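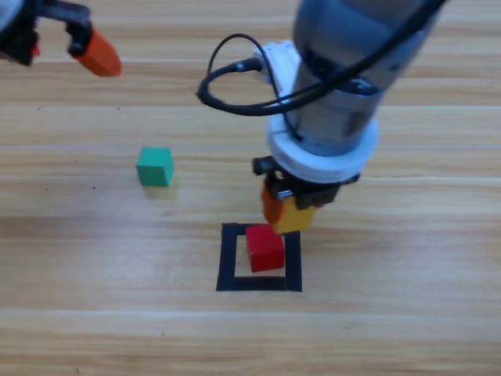 Yellow block in the gripper, red block in the taped square. Note how wide the cable loop swings out over the table.

Bench Arm Upkeep: What Earns Its Keep and What Doesn't

There is a lot of advice going around for small bench arms, and most of it reads like it was written by somebody selling grease. I look after a two-arm table at the Penville workshop. The tips below have held up for me. A few others get a mention so you can stop doing them.

Cable loops

The usual advice is to tie the cable tight along the arm so it looks neat. Don't. A cable that looks tidy with the arm parked can be stretched hard at the connector once the wrist turns over. Leave a loop, then move the arm by hand, power off, through every position you plan to use. Watch the plug the whole time. If the plug tips or the jacket flattens, you need more slack.

A loop can also be too big. If it can drop between the fingers and the work, take some back. Hook-and-loop strap is fine. Zip ties are fine too if you leave them loose enough to slide a pencil under.

Tape squares

Black tape makes a good target on a pale wood top. I was told to buy special floor-marking tape and I still can't see what the extra money gets you. What matters:

Wipe the wood and let it dry before you stick anything down.
Cut the corners with a knife. Torn ends lift first.
Don't patch one side. Pull up the whole square and lay it again, or it won't be square anymore.

Mark the corners in pencil under the tape. You'll thank yourself when a sleeve catches it.

Checking the grip

Stacking plain wooden blocks is still the best check I know. Put one down in the square, pick up a second, set it on top. Go slow on the first pass. If the top block lands twisted, look at the fingers before you touch the program. Nine times in ten I've found a finger screw backed off. Lanying Fan disagrees and blames the blocks, and she has been right at least once, when two of them had swollen corners.

Keep 4 blocks of the same size in a drawer and use them only for this.

Finger care

Warm water, a drop of dish soap, a rag, dry well. Do this with the fingers off the mount. The Clikel wipes that people swear by did nothing for me that the rag didn't do -- and they left a film. I'd skip them.

Two arms, one table

Park one well back while you work on the other. Software limits are supposed to keep them apart, and maybe they do. I still switch off the arm I'm not using before my hands go anywhere near the table.

The logbook

Suqin Pan writes down the cycle count whenever a part gets changed. I thought this was fussy. Then our last finger screws came loose at 706 cycles and the set before that went to 2,257, so I no longer believe anyone who gives a fixed number for retightening. Check them when you wipe down. Same driver, snug, stop there.

Last updated 22/06/2019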